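Room Attendant, part-time (morning shift)
Wundier Shared Offices, Kenari building, second floor

We are looking for one person to join our small house team from November. The work is the daily care of our shared rooms: wiping chairs and desks, clearing tables, watering plants, and putting every room back in order before the first members arrive. It is quiet work and it suits someone who likes to see a room become ready.

Wundier rents desks and rooms by the month to small companies. In the Kenari building we have 6 rooms on one floor. The biggest one, which we call Andura, has the brick wall and the wooden floor, and it is the room our members ask for most. It also takes the most time, for the reason that people sit there all day, eat there and move the furniture as they like.

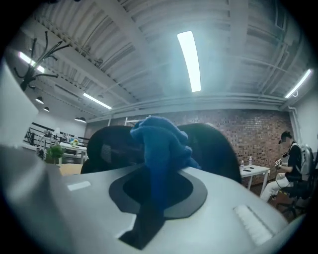
A shift begins at 6 in the morning and lasts two hours. You will work together with one colleague during the first eight shifts, and after that mostly alone. Members are permitted to come early, so you should be comfortable to clean near a person who is already sitting and busy. We ask you to be polite and to leave that corner for later.

What you will do on a usual shift:

Wipe the office chairs: backrest, headrest, armrests, and the wheeled base. The mesh is wiped with a soft cloth, from the top to the bottom, without pressing.
Clear the small tables. Bottles with no name on them go to the kitchen. Phones, chargers and papers stay exactly where they are.
Wipe the desks and the round table, and lift the lamp when you do it — please do not push it across the surface.
Check the plants with your finger and water them only if the soil is dry.
Put the chairs back and write in the room book what is broken or missing.

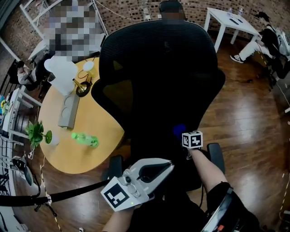 A mesh chair and the round table in Andura, with the lamp and the potted plant.

The chairs deserve some more words. They were a big expense for us and we want to keep them for many years. Dust collects in the mesh and behind the headrest, where it is easy to forget. We use microfiber cloths only, blue for chairs and desks, and a different color for the kitchen. Please never mix them. Paper towels leave small pieces in the mesh and they are not allowed. The cloths are washed by the laundry company Hrynyshyn, so you do not need to take anything home.
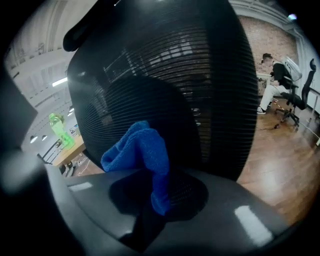

Blue microfiber cloth on a mesh backrest.

What we expect from you:

You are on time. The door code works only for the person on shift, and if you are late the room is late too.
You can stand, bend and carry up to 8 kilograms.
You can read and write simple English, enough for the room book.
Experience in cleaning, hotels or offices is welcome but it is not necessary. We will show you everything.

What we offer:

A written contract with a trial period of 60 days. Paid training shifts. Cloths, gloves and work shoes are given by us. Coffee and tea from the kitchen are free, also on the days when you only come to pick something up. If both sides are happy after the trial period, it is possible to add the evening shift.

How to apply:

Write a short letter, half a page is enough, and tell us where you have worked before and when you could start. A photo is not needed. Please send it to Nadiia Kobzar, who is responsible for the house team, or leave it in an envelope at the Wundier front desk. She answers every letter, but it can take some days. Suitable candidates will be invited for a visit and a short trial task in one of the rooms — the visit takes 60 minutes and it is paid.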